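Edarbridge Community Kitchen Users' Group
Minutes of the regular meeting, Thursday evening, July 6, 2023

Present: fourteen members, plus Tarek Sayegh in the chair and a dog belonging to Item 6.
Apologies: the Saliba Street bakers, who had an oven booked and preferred it to us.
Minutes taken by the secretary, who was the last to look down when the job came up.

1. Minutes of the last meeting

Approved, with one correction. The word "shouting" under Item 4 was changed to "discussion." The secretary asked to have it noted that she was there.

2. Shared counters

Tarek reported that the wipe-down rule is being followed by most people most of the time. The remaining problem is lids. Members leave them on the counter, other members put them in the lost lid drawer, and the drawer no longer closes. It was emptied on Monday and found to hold 76 lids and no containers.
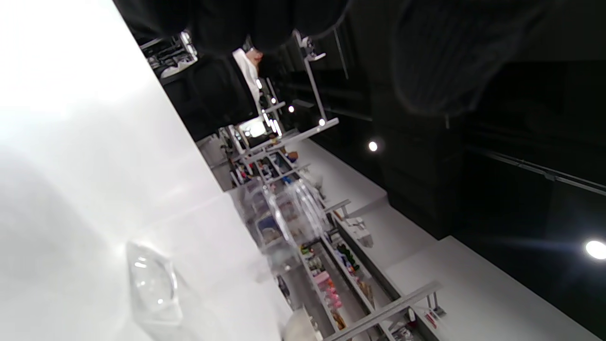 Photo: Edarbridge Community Kitchen newsletter

A proposal to write names on lids was defeated, mainly by people whose names are already on lids in the drawer. It was agreed that anything unclaimed by the end of the month goes to the swap table. A second proposal, that the swap table be cleared of what came from the drawer last time, was held over.

3. Money

The balance stands at $300 after the water bill. Dues bring in $188 a month when everybody pays, a condition we hope to observe someday. The new dish rack cost $74 and is already leaning.

A member asked if we could raise dues. Another member asked if the first member had paid his. The chair moved us along.

4. The Wunard refrigerator

The Wunard is making the noise again. Opinion was divided on whether it is the same noise as in spring or a lower one. Three members performed it. The repair shop has been called twice and says it needs to hear the noise, but the Wunard goes quiet when the repair shop is on the line.

Agreed: keep the butter on the top shelf, keep everything else off the top shelf, and get a price on a used replacement. The offer of a free refrigerator from a member's brother-in-law was declined with thanks. We remember the freezer.

5. Dry goods and decanting

This took forty minutes. Bulk cocoa, coffee and flour arrive in paper sacks and are supposed to be moved into covered jars the same day. In practice they are moved into whatever is nearest, by whatever means, and the floor gets its share. The shelf under the window was described by one member as "a beach."

The funnel question was reopened. One side holds that a wide funnel is enough for any powder if people would only pour slowly. The other side holds that people will not pour slowly, have never poured slowly, and should be given a scoop. Both sides wanted it noted that they were being reasonable.
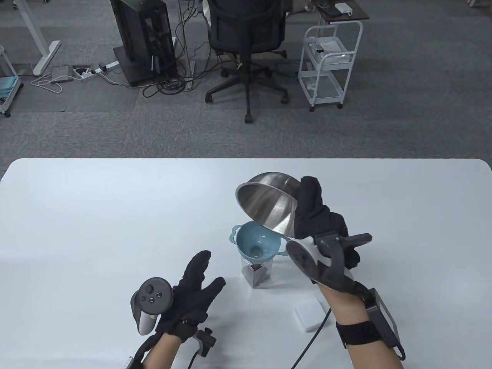

A compromise was reached. Scoops for flour and sugar, funnels for everything else, and whoever decants also sweeps. Labels are to give the contents and the date. "Brown stuff" will not be accepted as contents, and "recently" will not be accepted as a date.

The Sekex labels bought last year come off in steam, so masking tape stays until somebody finds better. The leftover Sekex rolls may be taken home by anyone with a dry house.

6. Dogs

The rule is no dogs. The dog was asked to leave and did so with more grace than its owner, who would like the rule put to a vote in September. Added to the September agenda.

7. Fall supper

Soup, as ever. Four members offered to make chili and were told that chili is not soup. This was disputed. The chair ruled that it can be served beside the soup in a smaller pot. Bread from the Saliba Street bakers, assuming they are told about it, which the secretary will do.

Tables and chairs come from the hall next door. Last year we returned two more chairs than we borrowed, and the hall would still like to know whose they are.

8. Any other business

The back door key is missing. Whoever has it, please put it on the hook. Whoever has the hook, likewise.

A request for quieter music on Tuesday mornings was noted. A request for better music was noted separately.

Meeting closed at 9:10, or 9:25 by the kitchen clock.

Actions
Tarek: price on a used refrigerator; new key if the old one stays lost.
Secretary: bakers, September agenda, masking tape.
Everyone: lids.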